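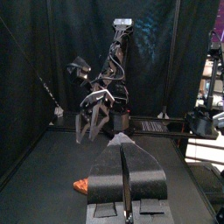
Home Essays Kitchen Letters About Contact
Search this site Type a word and press Enter

The tray should come before the box

By Beverley Partington
May 9, 2018

When people want a tidy table, they usually go out and buy a box. I did this myself for many years. I had boxes with lids, boxes with small drawers, and one very expensive box from a shop in Sondale which I still cannot open without breaking a nail. My opinion today is simple, and I will try to defend it in this essay: for the things we use every day, a flat tray is better than any box, and it should be the first thing that we buy.

I came to this country as an adult, and the first word that surprised me in my new kitchen was "clutter." In my language we do not have one word for this. We say "the things which are out." It is a more friendly expression, I think. A cup which is out is not a mistake. Somebody is going to drink from it, or has just finished. The difficulty begins only when the cup has no place to return to, and then it travels from the table to the window and from the window to the shelf, and in the evening we look for it with some anger.

A box answers this difficulty by hiding the cup. I understand the attraction. But a hidden thing must be remembered, and I am not good at remembering. My neighbor Declan Harawira keeps his fruit in a deep wooden chest with a lid, very handsome, and last May we found in it a pear that I prefer not to describe. He is a careful man. He simply did not see the pear, and so for him there was no pear.

A tray hides nothing. It has a low rim, just enough to say that this side is inside and that side is outside. You see what is on it when you walk past the door. You can lift it with everything that it holds and wipe the table under it, and put it back again. With a box I must first take out the things, then look at them, then become interested in an old letter, and the table is not wiped that day.

I should speak also about color, because here I disagree with the magazines. They like everything to match: a white table with a white tray, a gray shelf with a gray basket. It looks calm on paper. In daily life I want the opposite. On a dark table I want a light tray, so that my hand finds it before I am fully awake. A pale cream tray on a black tabletop does this work perfectly well – the eye goes there without being asked. The same is true for a yellow banana, which does not need any help to be seen. A translucent cup is another matter. Such a cup takes a little from every color near it, and it is the kind of thing I knock over with my elbow. If only one object can have a place on the tray, I would give the place to the cup and leave the banana to look after itself. 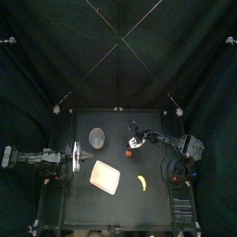
What belongs on it, and what does not

The first rule of my tray is that it must not be full. I have seen trays loaded with candles, keys, coins and a plant, and this is only a box that has lost its walls. Mine is a Vuvine tray, bought second-hand, and I stop when I can no longer see the bottom of it from my chair. Something must then go back to its cupboard.

The second rule is that the things beside the tray are permitted. Here my sister and I quarrel. She believes that when you own a tray, every object must go on it, or the tray has failed. I believe that a cup beside the tray, or a piece of fruit next to it, is quite normal during the day. People are eating and working. The tray shows where things will go at night, and until night they may lie where they want. A table where nothing is permitted to lie becomes a table where nobody likes to sit.

I know the arguments for the other side. A box keeps away dust. A box can stand on another box, and in a small apartment this is serious. Small children will empty a tray in a moment, and they need a little longer with a lid. I accept all of this, and I still keep my winter gloves and my sewing in boxes, with labels. I speak only about the objects that our hands touch every day, and for these a lid is one movement too many. When I am tired I will not make that movement. I will put the cup on top of the lid, and then the box has become a small, bad table.

It is also a question of money. The box from Sondale cost me 60 dollars. The tray was two dollars, and the seller was a little ashamed to ask for it, as it had a scratch along one corner. I have not thought about the scratch since then, except now, when I turned the tray to see if it was still there. It is, and there was a spoon lying over it that I had been missing since the morning.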